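Huledix Publishes Working Practice for Small Two-Arm Handling Cells

Covers fixed-base bench arms, cable routing, soft-object grip and status indication

BIRNHAM — Huledix has released the first full edition of its working practice for small two-arm handling cells, a document meant for labs, teaching workshops and light assembly benches that run low-payload arms inside a partial enclosure. The text replaces a set of internal notes that had been in use at the Birnham and Blackburn sites and takes effect at both in March.

The practice applies to cells in which two arms share one work surface and can reach into the same space. It does not apply to mobile bases, to arms rated for heavy loads, or to any cell a person is expected to enter while drive power is on. Those remain under the site's general machine safety rules.

Drafting was led by Léonie Carré, who also edited the earlier notes. The new edition contains 40 numbered clauses, of which 25 are requirements and the rest are guidance. Requirements use the word "shall" throughout. Guidance uses "should" and may be set aside if the cell owner records a reason in the cell log.

Mounting and shared space

Both arm bases shall be fixed to a common rail or frame and not to the work surface itself. Fasteners shall be reachable without removing the arm. The cell owner shall mark the shared zone on the cell drawing and state which arm has priority inside it. Where no priority is set in software, only one arm may move in the shared zone at a time.

Side and back walls should be a single flat color that contrasts with the objects being handled. Objects waiting to be picked should be kept clear of the arm bases.

Cable routing

Cable routing takes up the longest section. Wrist-mounted cameras are now common on small arms, and their cables must follow every movement of the joint below. The practice requires enough slack for full wrist travel, measured with the arm at its farthest reach, and a check that no loop can enter the gripper or catch on the opposite arm. The check is repeated after any camera or cable is replaced.

Lavender-purple camera cables run from the wrists of both arms in a cell used for plush toy handling. The left gripper is open toward the middle of the surface, and the right one holds a striped doll.

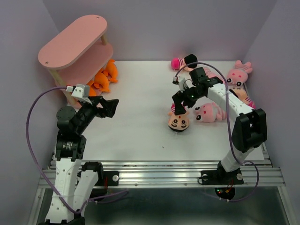 Joanne Tunstall asked during the comment period that the slack rule be given as a fixed length, on the grounds that "enough" would be read differently on every bench. The drafting group kept the travel-based rule, since joint spacing varies between arm models, but added a worked method for measuring slack and a line in the checklist where the measured value is written down.

Grip on soft objects

Soft and deformable objects are treated separately from rigid parts. A gripper closing on fabric or stuffing may reach its commanded position without a secure hold, so finger position alone shall not be accepted as proof of grip. The cell owner shall choose a second check, such as motor current or a wrist camera view, and name it in the task sheet.

Closing force shall be set on the softest object in the batch and then confirmed on the firmest. Objects with long limbs, loops or trailing parts should be picked by the body. If another object is lifted along with the target, the attempt is logged as a failed pick even when the target reaches its place.

Status indication

Each arm should carry at least one indicator visible from the operator's position. The practice does not assign meanings to colors across all equipment — suppliers differ too widely — but it requires a printed card at the cell stating what each light means on the arms fitted there. An indicator whose meaning is not on the card shall be treated as a fault until it has been identified.

Trial results

The draft was tried on benches at Blackburn before release. Over 30 sessions, operators logged 977 pick attempts against the draft checklist. The trial was set up to test whether the clauses could be followed as written and was not designed to measure a failure rate, so no such figure is given. Two clauses on log entries were merged as a result, and the daily checklist was cut to one page.

"Most of the comments from the benches concerned wording," said Ustyna Kravchuk of Huledix. "Operators wanted to know who signs, when they sign, and what happens if the arm is moved afterward. Those points are now stated in the clauses themselves."

Availability

The practice, the one-page checklist and a blank indicator card are available on request from the Huledix office in Birnham. Comments on the first edition should quote the clause number and be addressed to Fletcher Mudgway.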